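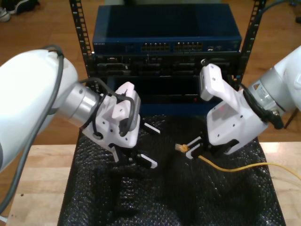
Open afternoon at Drerance: visitor notes
4 replies

bestell_library
Our service attended the open afternoon at Drerance in February and wishes to record its observations for other members. The demonstration concerned the handling of network cables by two robotic arms in front of an equipment rack. Entry was free and the session lasted 28 minutes, with questions at the end.

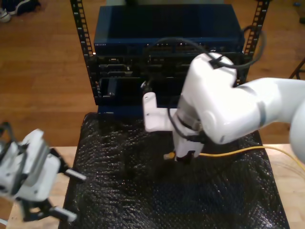

The arm on the right with the yellow cable, plug end in its fingers.

Members considering a visit should note that seating is limited. Those at the back saw very little.

rack_and_ruin
Thank you for the report. I attended the same session and must respectfully differ on its value. One rack on a table bears little relation to our room at Jellport, where we maintain 1,250 ports and most of the difficulty lies behind the doors.

bestell_library
The point is accepted. Our own interest is more modest — we have a single cabinet and two members of staff trained to open it. I should add that the switch at the top of the rack was a Netgear, with two blocks of ports on the front. 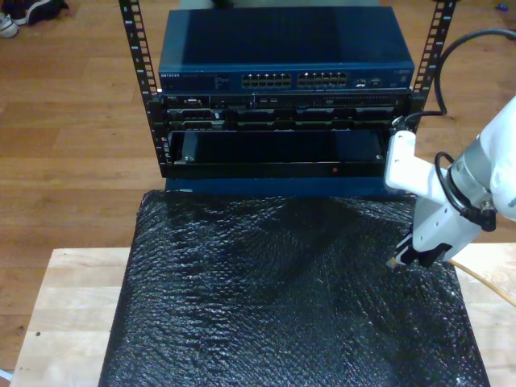
The presenter took questions on cost and on maintenance, and declined to give a price for either.

ejigu_facilities
Was a handout supplied? Ejigu requires written material before it will approve travel.

rack_and_ruin
One sheet, printed on both sides. They had 100 copies at the door. I maintain that an hour in a working comms room would teach visitors more.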